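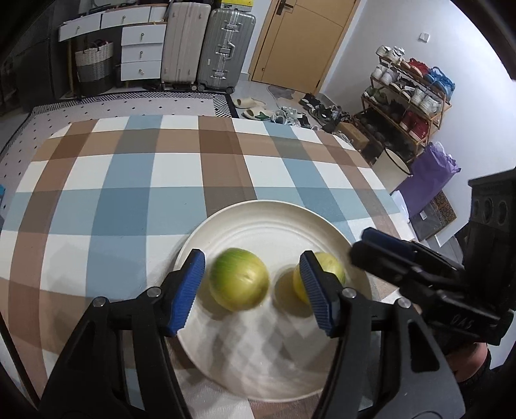

Two yellow-green fruits on the plate, one gripper over the left one, the second coming in from the right.

Subject: Re: [handheld-practice] Section 5, draft wording on plates and mixed produce

On the Narkon list someone wrote:
> Section 5 says "objects shall be clear of each other before the
> first grasp." Does that cover fruit on a plate? Ours always touch
> or nearly touch. Premberg reads it as a hard rule and rejects the
> episode.

We read it the same way at first and threw out 13 episodes. I don't think that was the intent. The Jibrin notes behind the draft only talk about boxed parts.

What I would put in its place:

5.1 Objects may touch or overlap in view. The operator picks the target before closing the fingers and stays with it.
5.2 Both grippers start open. One holds back until the other has left the plate — no crossing over the rim.
5.3 Log the object count at the start, by hand.
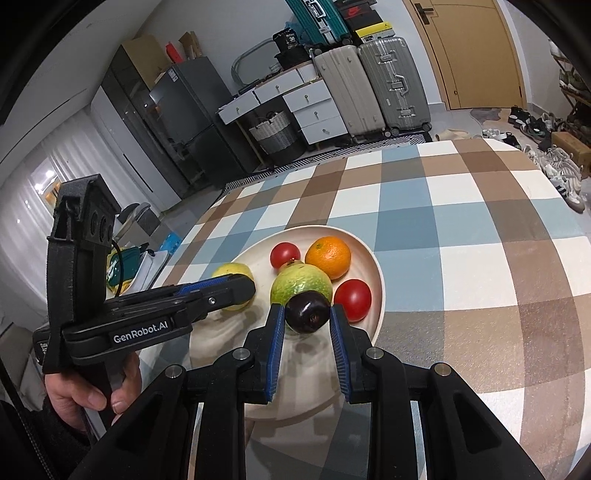 Mixed plate, six pieces, fingers open on either side of the dark purple one.

A plate like this would fail the current text and pass 5.1. I'd also like a line on cloths. A checked cloth is fine by us, but Nerkutance asks for plain ones and the draft is silent.

We have 251 episodes waiting on the answer, so a reply before the June call would help.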